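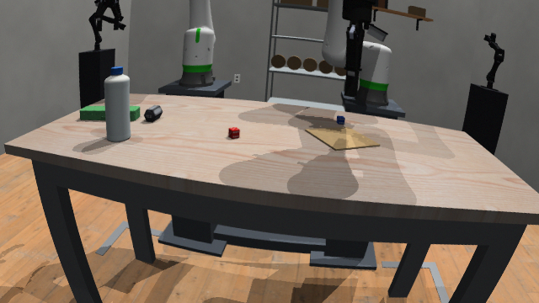

How often do the arm bases in the Skoteo cell need to be re-zeroed?
After every change to the scene file that touches a pedestal, the table or an arm model, and once after each Tirnis update.

The procedure takes two people no longer than it takes one. Read it through before starting, as step 4 can't be undone without reloading the scene.

Before you start

Close any running session. Save a copy of the scene file under a new name. Check that the joint limits file is the one from January or later — the older one has the elbow limits of the two arms swapped, and the left arm will stop 14 degrees short of its park pose.

Procedure

1. Open the scene in Tirnis and pause the physics. Gravity stays on.

2. Select the left pedestal and read its base frame. The Z axis must point straight up. If it doesn't, type zeros into the roll and pitch fields. Do not drag the frame by hand.

3. Repeat for the right pedestal.

4. Choose Rebind Base for each arm, left first. The arm jumps to its stored zero. Any joint offset you had entered before is lost at this point.

5. Enter the wrist-to-fingertip length, 139 mm, in the tool field of both arms. Modise grippers imported from the old library come in with this field empty.

6. Start the physics and let it run for 1750 steps with no command sent. Watch the joint error readout. Drift on any joint means the base is still overlapping its pedestal. Raise the arm base by 1 mm and go back to step 4.

Checking clearance
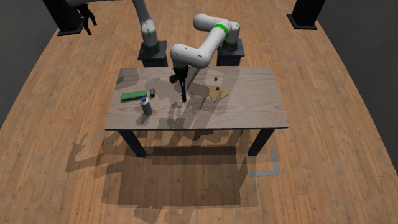 Clearance is checked one arm at a time, with the other one parked. The parked arm must be clear of the full reach of the moving one, gripper included, and the moving arm is then sent to a hover pose over the tabletop. With the left gripper hanging out over the floor, well off the table, and the right one pointing down just to the right of center, you can jog the right wrist without the two meeting. Jog in X first, toward the cardboard square, and then back toward the far edge. Stop when the fingers are above the small blue cube. Keep the height constant through the whole move; a dip on the way back means the tool length went in with the wrong sign.

Swap the arms and repeat. The left side has the bottle, so set the hover height above the blue cap before you jog forward.

Common faults

Arm falls when physics starts: the drives are off. Turn them on under Joints, then repeat step 6.

Fingers close unevenly: the mimic joint has lost its parent. Reimport the gripper only.

Error 9 on load: the Flurkon plugin is missing or was loaded after the scene. Restart Tirnis and load the plugin first.

Zachary Sutherland
Last changed 2019-02-26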